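4.2 Clutter and grasp order

The second set of trials tests whether the order in which objects are approached can be chosen from a single overhead estimate of free space. Wastolico, our planner, ranks each candidate grasp by the clearance left for the wrist and for the last link of the arm. Layouts were drawn from a pool of household items and reset by hand between runs, with 215 runs per condition.
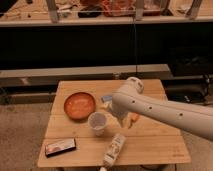 Clearance is computed on a coarse grid and updated after every motion. Objects lying flat add little to the cost, while upright ones raise it sharply in the cells next to them. In layouts such as this one, the clear plastic cup standing beside the orange plate or bowl is the costly item, and the bottle on its side near the front edge is cheap. Clear items are also the hardest to segment, so their cells are padded by 2 cm on each side.

The padding value was fixed in July, before any of the reported runs, and was not tuned per layout. 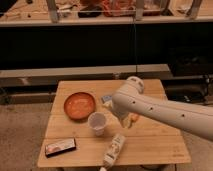 We compare against Voyle, a baseline that always takes the object nearest the gripper. Both methods share the same grasp detector and the same speed limits. A run ends when the target list is empty or after 4 failed grasps in a row – whichever comes first. Planning time is capped at 1,000 ms per step.
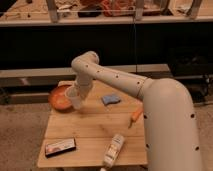

Figure 3. Gripper above the left part of the table, next to the orange bowl, with a light-blue sponge near the center.

The baseline fails mostly when the wrist must pass between two close objects. Wastolico delays these grasps until a neighbor has been removed, at the cost of longer travel between picks.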